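Tanport Pauses Arm Shipments After Gripper Fault, and Here's What We're Doing 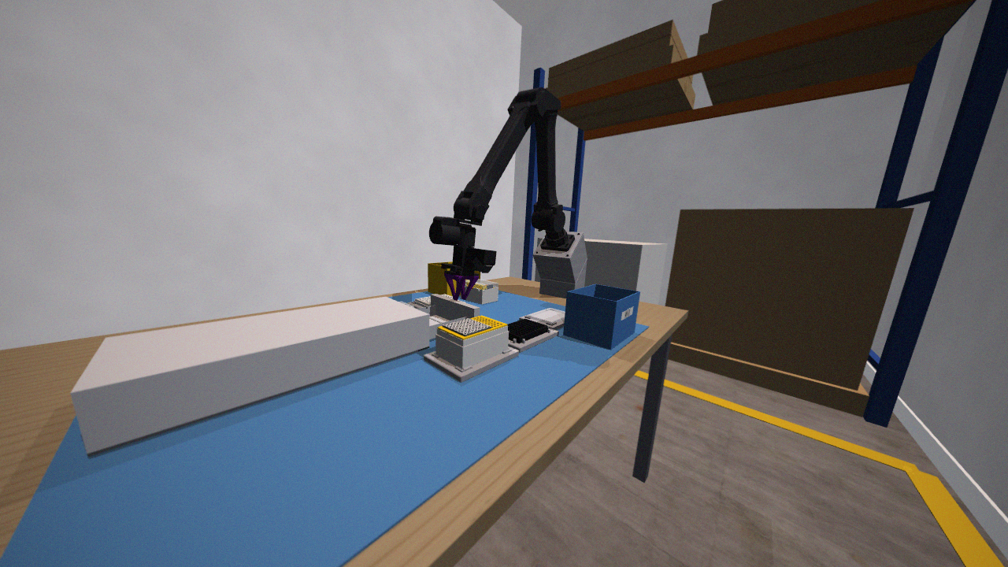
August 12, 2019 - I'm Mabli Harries, I run product safety at Tanport, and I'd much rather you heard this from me than through the grapevine. Our lab arm has a fault. Under certain conditions it comes down too low when it reaches for a tip rack, and the gripper keeps pushing after it should have stopped. We've had 6 reports of it so far, all from customers running software release 2. Racks got crushed, one arm needed a new wrist, and I'm very glad to say no one was hurt.

So what happened? After an emergency stop, the arm can wake up with the wrong idea of how high its own wrist is. It's a small error, but small is plenty when you're lowering fingers onto a rack of tips! Alfredo Macaraeg on our test team managed to repeat it in simulation after 245 restarts (he was very patient), and we've been picking it apart ever since.

We've stopped shipping for now, and we've written to the owners of all 2,170 arms in the field. If you have one, please home it by hand after every emergency stop and keep everyone out of reach until that's finished. If it has already hit something, switch it off and call us before you run it again.

A fix is being tested at our Redport site. I won't promise a date until I've seen it pass, but updates are free and our service folks will install them if you'd like the help - just ask.

Press contact: Berwyn Ellis, Tanport press office, Redport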